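Get Involved > Community Notices > Nastonbridge
8/16/22 | By Marama Bright
Filed under: Volunteers Wanted, Open Days

We're looking for helpers for the Prudeo open day at the McAlister building in Nastonbridge, and if you've ever fancied spending a Saturday near a working robot, we would love to hear from you! There's no need for a technical background (mine is in catering, and I've managed). You'd be greeting people at the door, keeping the little ones behind the tape, and giving the robot its jobs between demonstrations.

Those jobs are the ordinary sort that come up in any house or office. One table will be given over to power strips and plugs, which are fiddlier than you'd think, and visitors can stand close enough to follow each go from start to finish. 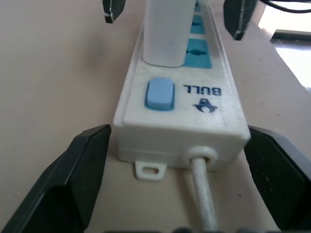 Adodance, writing to us after the July evening, said that the best part was being allowed to ask the robot's minders anything at all, and that next time there should be more chairs and a longer tea break. Both have been arranged, and the tea will be decent.

We need 39 helpers over the day, in two shifts, and we expect some 500 visitors, so it will be lively. Each helper gets lunch, a parking spot and a $60 voucher as a thank you. You should be 16 or older, happy on your feet and comfortable chatting with strangers.

To put your name down, drop a note in at the McAlister front desk with your phone number and the shift you'd favour, and I'll ring you back myself.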